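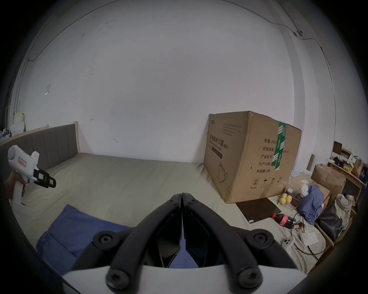 Come fold laundry with me (and get paid for it!)

I'm looking for 14 people in Skoltitz to spend part of June teaching robots how to handle clothes. You do it with your own two hands, holding a pair of grippers, on a bed, in an ordinary messy room. If you can fold a T-shirt and you don't mind folding it again, and then again, please keep reading.

I run the demonstration side of a small project called Hivovden. We want home robots to be less hopeless with soft things: shirts, towels, pillowcases, that one fitted sheet everybody hates. The way we get there is pretty simple. A person does the chore while holding the grippers, we record the movement and the video, and later the robot learns from lots and lots of those recordings. Writing rules for a crumpled shirt is miserable work (I tried for most of a winter), and showing it is so much faster.

What you'd be doing

You get one gripper for each hand. They open and close when you squeeze, a bit like kitchen tongs with a heavier head. I give you a piece of clothing and a short instruction, such as "spread it flat" or "fold it in half, sleeves in," and you do it at a normal pace. Then we mess it up and go again. We change the clothes, the starting pile and the other stuff lying on the bed, so no two rounds are quite the same.

Mistakes are welcome. If a sleeve slips out, just pick it up and carry on, please don't stop and apologize to me! A recording where somebody drops a corner and fixes it is worth a lot to us. What I don't want is perfect folding done at the speed of a museum guard.

Before each recording, take a look at the green light on both grippers. Green on the left, green on the right, then start.

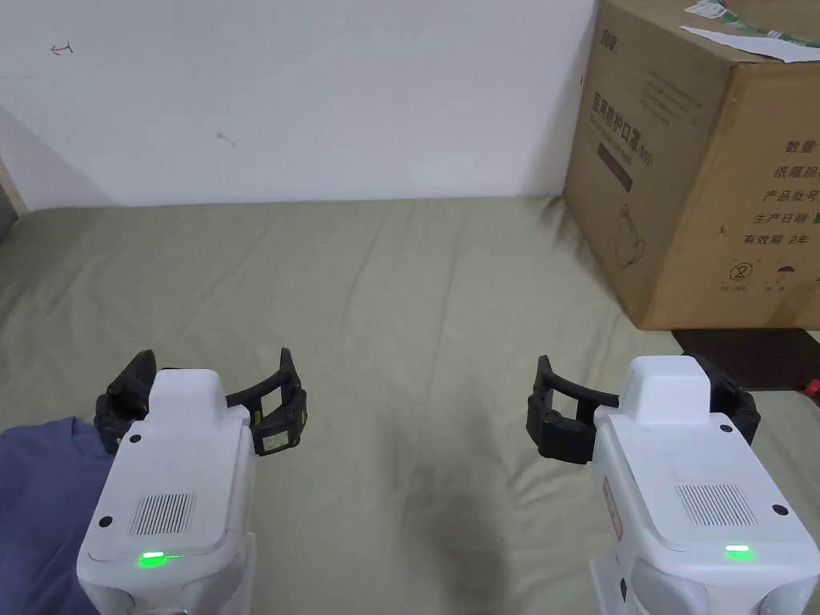 Do I need to know anything about robots?
Not a thing. The first session starts with a practice hour, and most people stop thinking about the grippers somewhere in the middle of it. Left-handed folks are very welcome too, I'm short on you.

The practical stuff

There are 11 sessions per person, each one three hours long with a proper break in the middle. You pick mornings (we start at 9:30) or afternoons (we start at 2). I'd like you to stick with the same slot if you can, but I'm flexible about it.

Pay is 400 dollars for the full set, sent when you finish. If you have to quit partway you still get paid for the sessions you did. Coffee, tea and fruit are on us, and I'll cover your bus fare if you hang on to the tickets.

The room is at our Grudholm Street place, one flight up, no elevator, sorry. You'll be leaning over a low bed for a good part of each session, so if your back complains about that kind of thing, write to me first and we'll talk about it. Wear sleeves you can push up, and leave rings and bracelets at home.

About the recordings: your hands and forearms will be in them, and sometimes your voice. We don't need your face, and clips where one shows up get deleted. You'll sign a two-page consent form, and you can pull your recordings any time before the end of June.

The hardest part for most people is stretching a shirt out between the two jaws. Your fingers want to feel the fabric and they can't, so you end up watching the edges a lot more than you normally would. You do get used to it.
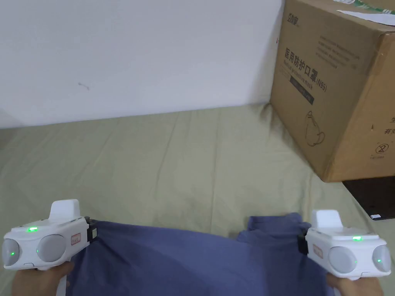 How to sign up

Send an email with "Kuroda round" in the subject line (that's just our name for this batch) to the Hivovden sign-up address. Tell me:

your first name and a phone number
mornings or afternoons
which hand you write with
any dates in June you already know you can't make

You must be 18 or older. No resume, please, though if you've worked in a laundry, a hotel or a clothing store I'd love to hear it. I answer everybody, usually in the evening, and I'll set up a ten-minute call before your first session so you can ask me whatever you like.

If you took part in the towel round, yes, you can come back! Mention it in your email and you can skip the practice hour.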